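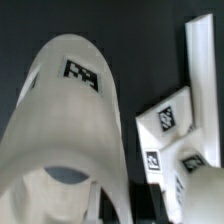 Stacking Blocks with Sloped Faces: Does the Angle Help?
Project report, Cheng-en Chow and Shaimaa Tahiri

1. Why we did this

The course handout says that blocks with beveled faces "find their own place" when stacked, and that a tower built from them will be straighter than one built from plain cubes. Neither of us believed it. The handout gives no numbers, and the two web pages it links to quote each other. We wanted to see if the claim holds up when ordinary people do the stacking.

2. What we built

We used white faceted blocks that meet along a diagonal seam, one upper and one lower, set beside a tall vertical bar. The plain cubes for comparison were cut to the same weight. Shaimaa wanted to sand the sloped faces smooth. I was against it, as the handout says nothing about sanding, and we left them alone. That choice may matter more than anything else in this report.

3. Method

Students from the Pollville evening class stacked pairs of blocks at a bench, one pair at a time. A stack counted as straight if a steel rule laid against the side touched both blocks. Touching means touching. We threw out the "close enough" category after the first session when we could not agree on a single case in it.

We recorded 871 stacks. Of these, 423 used the beveled blocks and the rest used cubes.

4. Results

Of the beveled stacks, 226 passed the rule test. That is a little over half. The cubes did slightly better, but the gap was small enough that a different group of students might have closed it.

Most beveled failures looked alike. The upper block slid partway down the slope and stopped. A nudge usually fixed it, but then it was the person who found the place, and the handout gives the credit to the block.

5. Problems

The same people did both kinds of stack, always cubes first. They may have been tired or bored by the time they got the beveled ones. Shaimaa thinks practice would cancel that out. I think she is guessing, and so am I.

We also lost 7 record sheets. They are not in the totals.

6. What we would change

Mix the order. Sand half of the blocks. Have someone other than us hold the rule, as we both expected the beveled blocks to do badly and one of us was always reading the result. Until that is done, we would take the sentence out of the handout.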